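About Godance

Godance is a small nonprofit that matches blind and low-vision musicians with paid work and with teachers who know how to teach them. We started because most of us had been through other people's programs and come out with a tote bag and a nice photo.

We should say up front that we don't trust the word "inspiring." It gets used a lot in our corner of the charity world, usually right before someone asks a musician to play for free. If you came to this page looking for stories about courage, there are plenty of other pages. We place accompanists, singers, drummers and piano tuners, and we try to see that they get paid on time.

What we do

Lessons. We keep a list of teachers who read braille music or teach well by ear, and we pay part of the fee for students who can't cover it. A teacher gets on the list after two of our members have taken lessons with them and would go back. Saying you are "open to all learners" does not get you on the list.

Bookings. Weddings, church services, school musicals, hotel lobbies. The client pays the player and we take nothing out of it. If a client wants to know whether a blind drummer can follow a conductor, we suggest they ask the drummer.

The Drirkell Room. This is our rehearsal space, upstairs at the back of the old Drirkell piano store. It has two uprights, a decent drum kit and a door that sticks in February. Members can book it until 10 p.m. The elevator works most of the time, and we would be lying if we said it worked all of the time. Call ahead.

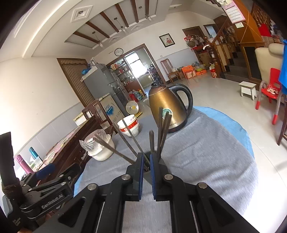
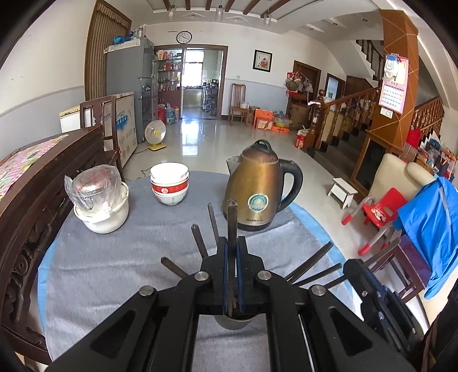 What we don't do

We don't fund medical research. Other groups do, and some of them do it well, but we got tired of being introduced at dinners as if we were waiting around for a cure so that our lives could begin. If that is where you want your money to go, please give it to them directly.

We don't run a gala. We tried one. After the hall, the caterer and the rented lights were paid for, it cleared $561, and the band had to remind us twice about their check. We have not been tempted since.

We don't hand out gadgets. Every year a company offers us a device that will supposedly change how blind people read music, and every year we ask for one to try over a full season. Most of them stop writing back at that point. One player liked one of them, and she still uses it as a metronome.

Where the money comes from

Most of it comes from people giving $30 a month. The Dissanayake Fund covers the rent on the rehearsal room, and the Astar grant pays for transcribing scores into braille. Neither one has a say in who we book or teach. We asked for that in writing, and one of the two took a while to sign.

You will see charities like ours claim to have "touched" some enormous number of lives. We have no idea how many lives we have touched. We do know that our lending library holds 1002 braille scores, a figure we are fairly sure of after going through the shelves twice. The sign on the door says 1000 and we are not paying for a new sign.

Does any of it work?

Some of it. Lessons do, as far as we can tell, when the student and the teacher get along. Bookings are uneven. December is busy and late summer is dead, and a few venues that said warm things to us in public have never called. We used to run a mentoring program and dropped it after a year because the mentors and the students mostly wanted to talk about something else. We may try it again with fewer forms.

If you read our yearly report, skip the first page, where everyone sounds pleased, and go to the tables.

Getting in touch

Players and students can call or write at any point in the year. There is no application season and no essay. Tell us what you play, where you live and how you like to get your music.

Clients should send the date, the place, the set list if there is one, and the fee. Messages that say "great exposure" in place of a fee will get a polite reply, once.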